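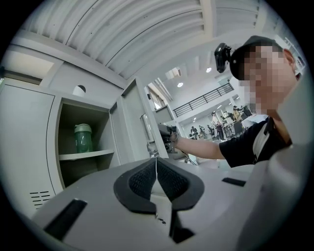
Wudgate, 21/08/2019

Notes for session two: cabinets and shared storage

Okay, picking up where we left off. Last time I went on and on about drawers (sorry!), so today is all cabinets, and mostly the tall metal kind you find in every workroom I've ever set foot in.

Look at the light grey one on the left first. It has a door with ventilation slots near the bottom, an open compartment higher up, and a cubby in the middle with a shelf in it. I love a cubby. Whatever you use all day should live in one, at a height where you don't bend or stretch – and a green shaker bottle is exactly the sort of thing that ends up there. Fine by me! A drink needs a home too.

Now the top. There's a small white thing up there, likely a roll of tape or tissue, and tops are where I get strict. One item is okay. Leave it a month and you've got a second storage level that only tall people can see. When I did the Olla storeroom we took 156 things off the tops of cabinets, and 40 of them went straight in the trash.

Keep the vents clear, please. Don't lean boxes against them, and don't tape your labels over the slots (I've seen it more than once). Labels go at eye level, big letters, one per door.

For next time:
Pick one cabinet at home or at work. Empty it completely and sort what comes out into keep, move and toss. Put back no more than 16 items on any one shelf. Write down what you moved to a cubby and how often you reach for it over the week.

Bring your list with you. We'll spend the first 40 minutes on those, then start on the Flandora floor plan – bring a pencil, you'll be erasing a lot.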